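Putting a sofa in the kitchen: a doubter's report

I have been against the sofa in the kitchen for as long as people have been telling me to get one. You know the advice. It comes in every magazine with a bowl of lemons on the cover. Knock the wall down, put in an island, drag something squashy up to the window, and your family will drift in with books and talk to you while you cook. My view was that they would drift in with crumbs and lie on the thing, and I would be cooking with an audience that doesn't help.

Well, we knocked the wall down, so that argument is over. This was last April, and I've put off writing about it because I wanted to live with it through a winter first. Posts written the week the paint dries are worthless. Everybody loves their kitchen the week the paint dries. I want to know how they feel once they've mopped it a hundred times.

First, the sofa. It's tan leather, long, secondhand, from a place in Ramolow that sells off furniture from show homes. I had wanted fabric. The man in the shop told me leather was the only sensible choice in a room with a stove, and I assumed he was telling me that because leather was what he had. He did only have leather. He was also right, which annoyed me. Fabric near frying holds on to everything. I had a fabric bench in the old kitchen and by the end it smelled like an onion.

What he said about it "wearing in beautifully" I was less sure of. It has certainly worn. It was a bit saggy when we got it and it has gone on getting softer and more wrinkled, and whether you call that beautiful depends on whether you're selling it. I don't mind it. I do mind the words people use. If a dining chair did that we'd say it was wrecked.

The price was 1597, delivered, and I'm including that because I can't stand home blogs that leave the money out. You read four pages about someone's "little refresh" and never find out that it cost more than your car. The island was 2426 with the countertop fitted. It came from Nikberg, who were on time and a bit sullen, and who left the old unit in the driveway overnight because their van was full. I'd use them again. I've had cheerful fitters and I'd take sullen.

Now the island, which I was even more doubtful about. The claim is that it gives you more space to work. What it gives you is more space to put things down, and those are different. A counter against a wall gets used for cooking. An island is on everybody's route from the door to somewhere else, so it gets the mail, the phones, the shopping bags, and whatever was in somebody's hand when they remembered something upstairs. I clear it every night and by breakfast there's a bag on it again.

I had read that the trick is to put one nice thing on the island and then people will respect it. So there's a plant at the window end, in a small white pot. The theory is that it says "this surface is styled, keep off." Nobody in my house can read plants, it seems.

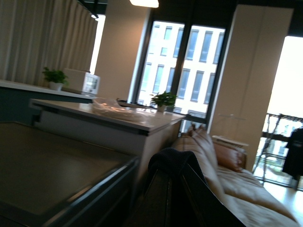

Filed under: Kitchen / Living with it / Things I was talked into

The bag, as I said. I've stopped fighting it.

The dark teal cabinets under the back counter were the one part I chose without being pushed, and naturally they're what visitors ask about first, in a slightly worried tone. "Do you find it dark?" No. There's a window. The color is called Danladi on the card and I painted a test patch and left it up for a month, in sun and rain and under the ceiling lights at ten at night. That is the only painting advice I'd stand behind. The little squares of card tell you nothing, and the pictures online tell you what it looks like in somebody else's house.

What I would change is the white counter above them. White countertop, tea drinkers. I was told it wipes clean, and it does, if you wipe it at that moment. Leave a ring until morning and you'll be out there with baking soda. The island has a pale gray top and shows far less, so if I were starting over I'd have the gray all the way through and never mention the word "contrast" again. Contrast was the kitchen planner's word. She didn't have to clean it.

The second plant lives on that back counter. It has bigger leaves and is doing better than the one on the island, though it's farther from the window, so there goes another piece of advice. I water both of them when I notice them.

Then there's the dark table, which is the oldest thing in the room and came with us from the house in Hiltivcombe. Everyone who helped with the plans said it was too big and too dark and we should get something light and round. I looked at light, round tables. They were all small, and they all wobbled when I leaned on them in the shop, which I recommend doing, even if it gets you looks. Ours has a rounded front edge, so you don't lose a hip to it when you squeeze past, and you can't see anything on it from one day to the next. That last part may be a reason to distrust it. I give it a proper wipe every evening whether it looks like it needs one or not.

The chair at that end has a gray towel over the back. It's the hand-drying towel, more or less. We did buy a towel rail. It has a suction fitting that was guaranteed to hold up to 44 pounds, and it held a tea towel for one afternoon. I put it back up, it came down in the night with a crash that had us both out of bed, and since then the towel has lived on the chair. The chair is nearer anyway. I suspect most storage products are a way of selling you something your furniture was already doing for free.

So, does the family drift in and talk to me? A bit, I'll admit. There's usually someone on the sofa between five and supper. They're mostly looking at a screen, and the talk is mostly "what is it" and "when is it," but they are in there and they used to be upstairs. One of them peeled carrots from the sofa in February with a bowl in their lap. I didn't say a word in case it stopped.

The crumbs are as predicted. They go down behind the seat cushions and you want to pull those out every couple of weeks with the vacuum already running, before you've had a chance to see what's there. There's a reddish-brown leather cushion that gets parked up against the far arm, and it doesn't match the sofa. I was told it would "tie in." It's darker, it's shinier, and it doesn't tie in with anything, but it's the best thing in the house for the small of your back, so it stays.

If you're thinking about doing this, measure the gap between the sofa and the island with somebody sitting down and their legs out. The plans show a sofa as a rectangle. Nobody drew the legs on ours, and I step over them with hot pans. I'd have given up a foot of island for that, and I did ask at the time, and was told I'd regret losing the countertop.

I'd have regretted losing a place for the bag. Next time I'll do the pantry shelves, which I have also been told will change my life.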